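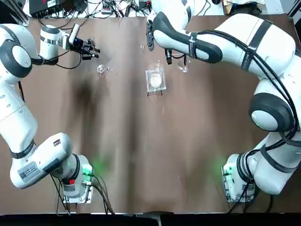
One reader wrote in to say we were too hard on the Poludik certificate in the last issue, that her son had done it, enjoyed it, and came away surer than ever that he wanted to be a doctor. Fair enough. I'm glad he enjoyed it. I still don't think anyone should pay $500 for it, and the note got me to go back and read the course materials properly, which I had only skimmed the first time.

For those who missed the February issue: Poludik is an online shadowing program sold by Brornaretti to college students who plan to apply to medical school. You watch recorded clinic visits, answer some questions after each one, and at the end you get a certificate for 20 hours of "clinical exposure." The sales page says this will "strengthen your application." It doesn't say by how much, or how they know.

I asked. The answer that came back was a link to the sales page.

## What's in the 20 hours

I had hoped for long, ordinary visits. The dull parts of medicine are the parts applicants need to see most – the medication list that doesn't match the bottles, the patient who came about a knee and wants to talk about her sister. What you get is mostly short clips with a narrator over them. In the six modules I looked at, the doctor always had time, the chart was always up to date, and the diagnosis arrived before the module ended.

The quizzes are harder to take seriously. You can retake each one until you pass, and the wrong answers are things no sane person would pick. One asks how a physician should respond when a patient starts to cry, and two of the choices involve leaving the room.

There's also the matter of how the hours are added up. Reading time counts. So does something called "guided reflection," a text box with a timer next to it. I typed one sentence and left it to run while I made lunch, and got full credit.
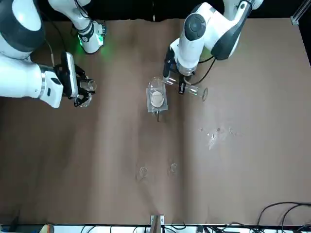
## The consent question

Brornaretti says every patient in the recordings agreed to be filmed. I have no reason to doubt it. But the materials don't say whether these are patients or actors, and the wording moves around. In one place they are "real encounters," in another "realistic encounters." Those are two different products. A student who writes in a personal essay about the man in module three ought to know whether he was sick.

I put that to them as well, in a second email, and have had nothing so far.
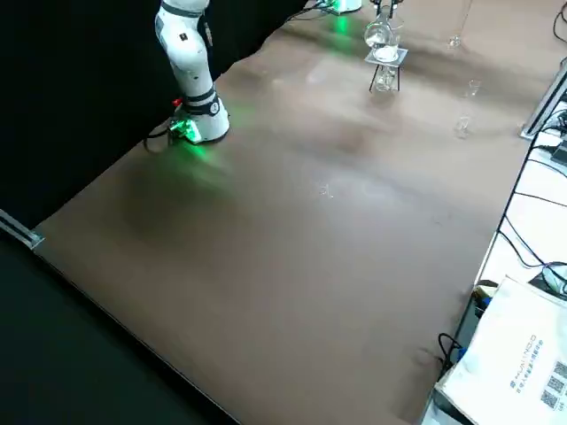

## What schools do with it

Less than the brochure hints at, as far as I can tell. Application readers I've talked to over the years have a low opinion of passive hours in general, and that goes for in-person shadowing too. Standing in a corner in a borrowed white coat has never told anyone much about the person standing there. They look for steady work over a long stretch, with somebody at the other end who can say whether you showed up.

The best thing to be said for the online version is access. If you live in Romel and don't have a car, the nearest teaching hospital might as well be on the moon, and if your parents don't know any doctors you can't just call one up. I take that argument seriously. I'd take it more seriously from a company that charged less. Brornaretti mentions a fee waiver in the small print, and the form asks for three documents, one of them a letter from the kind of adviser that students who need waivers tend not to have.

Meanwhile the Teixeira clinic, on the edge of town, still takes college students for its front desk and transport program. It costs nothing. You push wheelchairs, find lost glasses, and get yelled at about parking.
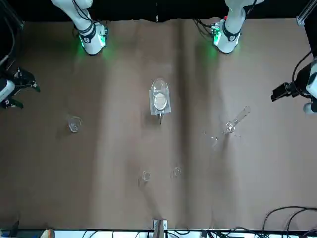 You also see what the doctors look like at the end of a shift, and I'd count that as clinical exposure if anything is. The waiting list there was short when I last called. It may be longer by the time you read this, so call early – the volunteer office picks up before 9 a.m. and rarely after.

If you have already bought the Poludik course, go ahead and finish it. List it as a course, under whatever heading your application gives you for courses, and leave it out of the shadowing section. An interviewer who asks which doctor you followed is going to expect an answer.

I'd also like to hear from anyone who was asked about it in an interview, good or bad. Same address as always. Please say whether I can print your letter.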